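Services > Court users > Arnamley Civil Court Centre > Inspections

Public areas safety check, with comments
April 2026
By Ilze Rebane

Checked with Kristaps Paulauskas before the centre opened. The fraud and contract lists were both due to sit, so the public side was expected to be full.

1. Main entrance and search area
Pass. Barrier tape in place and the queue line is clear of the inner doors. The mat has been fixed down as asked in August.

2. Stairs and handrails
Pass with comment. The handrail on the second flight moves when leaned on. Reported under job 882. Keep to the left side until it is tightened.

3. Courtroom 2
Action needed. The Lusano v Reranier claim has brought in a lot of paper – boxes of bundles were stacked along the wall behind the claimant's seats and took up part of the way to the fire exit. Both firms of solicitors have been told to move them to the document room. Eglė Navickas will check again at the lunch break.

4. Witness box
Pass. Step edge is marked. The microphone cable now runs under the carpet strip.

5. Public gallery
Pass with comment. One seat in the back row is broken and has been taped off. Please don't let press use it as a shelf.

6. Document room
Action needed. Top shelves are overloaded. Boxes above shoulder height should come down, and the kick stool has lost a rubber foot. New stool to be ordered.

7. Fire exits and alarms
Pass, apart from item 3. Call points tested, all sounded. Extinguisher outside the registry is in date.

8. Toilets and washrooms
Pass with comment. Floors dry, locks working, emergency cord in the accessible toilet hangs to the floor as it should. Paper ran out twice during the last long hearing, so the cupboard stock goes up to 48 rolls.

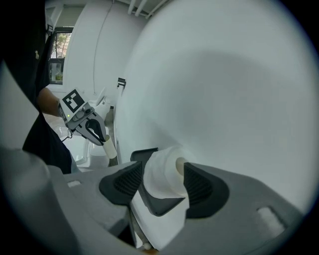 The cupboard key stays at the front desk and should be signed for.

9. Consultation rooms
Pass. Panic buttons tested with Roswitha Hauser listening at the desk. The door closer in the small room is slow but does shut.

10. Spending
The handrail, stool and seat all come under the 2,000 pound limit for local repairs, so no further sign-off is needed. Rungnapa Sriwong has the forms.

Items 3 and 6 to be looked at again within 48 hours.

Contact the facilities desk | © Arnamley Civil Court Centre | Back to top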